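# Simulation stream gallery, Grovside robotics club

The simulation stream is the part of the club that never touches hardware. Members write controllers for a two-armed mobile robot in a rendered flat, and the same code is scored against a fixed list of household tasks. We meet on Tuesday in the upstairs lab. Daniyal Yousafzai maintains the task files and the scoring script, and most of the notes on this page are his.

The software has three parts:

- **Tratum** loads the flat, the furniture and the surface textures.
- **Isah** is our controller layer. It takes camera input and returns arm and gripper commands.
- **Weleo** records each run and writes out stills for review.

Wall, floor and cabinet colours are changed between layouts. A controller that finds a handle by looking for brown wood with a silver bar on it will score well at home and badly at the Grovside round, where the layouts aren't released beforehand. Members are asked to train on at least 80 layouts before they submit anything for scoring.

Each run is limited to 400 control steps. The step count starts when the first command is sent and stops when the controller reports that it is done or the limit is reached. Time spent planning isn't counted this term. It was counted last year, and the scores mostly reflected who had the faster laptop.

## Stills

All three are from one layout. They aren't in run order.

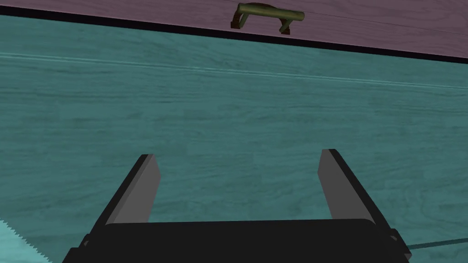
Open jaws, with the olive bar handle on the mauve panel further up.

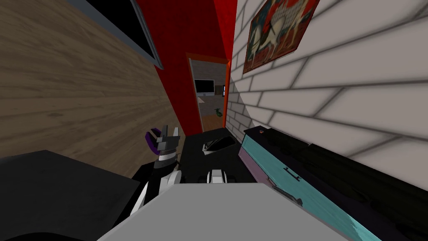 Gripper raised, with the teal cabinet to the right and the doorway in the red wall behind.
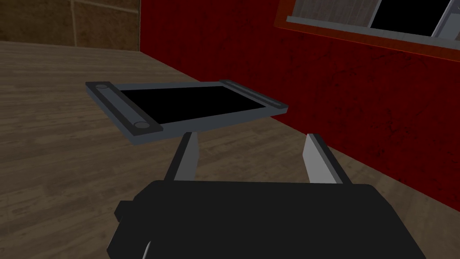

Jaws open, tablet-like object just past the fingertips. Wooden floor and red wall behind.

## Notes on scoring

A grasp is scored on contact at both finger pads, held for 2 seconds of simulated time. Contact at one pad scores nothing. Several members have asked for partial credit and the answer is still no, as the Grovside scorer doesn't give any and we would be training to a different target.

For drawers and doors, the score is the distance travelled by the handle along its joint. Our threshold for a drawer is 230 mm. Pulling past the threshold gives no extra marks and has caused the base to shift in some layouts, which then spoils the next task in the list. Stop at the threshold.

Flat objects remain the weakest category. The common fault is an approach angle taken from the centre of the object with no check on which way its long side is facing. Isah now exposes the object's estimated heading as a separate value. Use it. If the estimate is missing, hold position and request another view before closing the gripper.

The second most common fault is the idle arm. Several controllers move one arm and leave the other wherever the last task put it, and it ends up in front of a camera or against the furniture. There is a park command for each arm. It uses up steps, so call it while the base is moving.

Submissions for the March round go in the shared folder as a single archive, with the config file at the top level. Name the archive after your team, without spaces. The script skips anything it can't unpack and doesn't send a message when it does, so check the results sheet the next morning. If your team isn't listed, see Daniyal before the next meeting.

Weleo logs are kept until the end of term. Copy anything you want for your report before then, including the config used for the run.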